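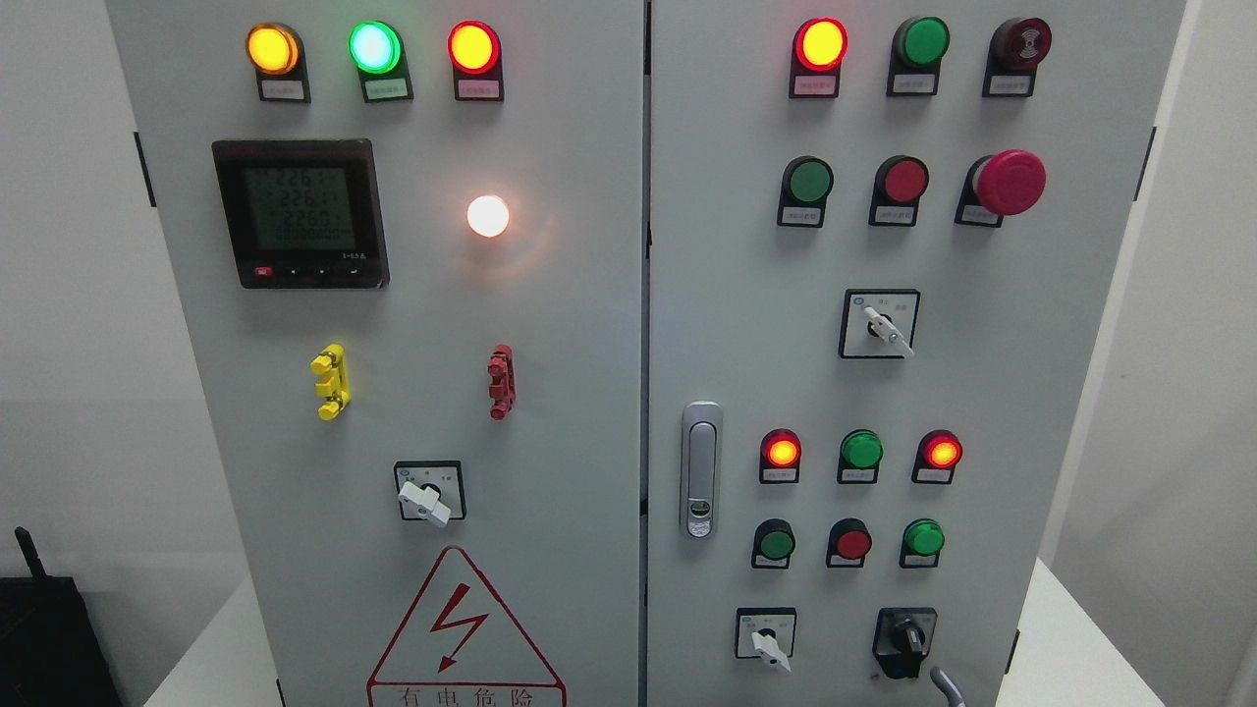 **4.2 Off-season retention.** Sportsbooks that live on football tend to discover in spring that their customers have gardens. Of the 100 accounts we followed at Ovau, only 19 placed a bet of any kind in June, and 4 of those were on darts. We sorted accounts by the traffic-light method the trade already uses: green for weekly bettors, amber for the drifting, red for the gone. The cabinet door in Figure 3 has its amber, green and red lamps all lit in one row, and an agent's account list in early summer reads much the same way, with every status showing and no clear instruction to anyone.

*Figure 3. Indicator lamps on a control cabinet.*

Agents at Clutetska answered the slump with bonus credit. The credit was taken up promptly and wagered on preseason football, two months later, by people who would have bet on it anyway. Araya's earlier work on the Gagnon accounts found the same thing and was politely ignored.

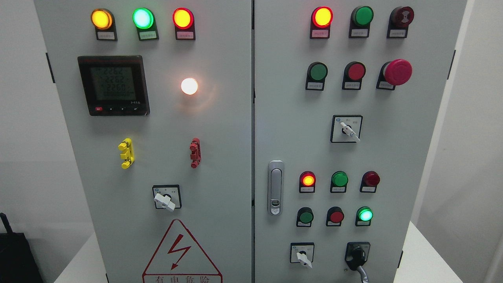
Baseball did somewhat better. Nine amber accounts returned to green after their agents began posting daily lines before noon, a reform that cost nothing and was resisted for most of a season. Stamex, which posted its lines after first pitch, saw no comparable effect.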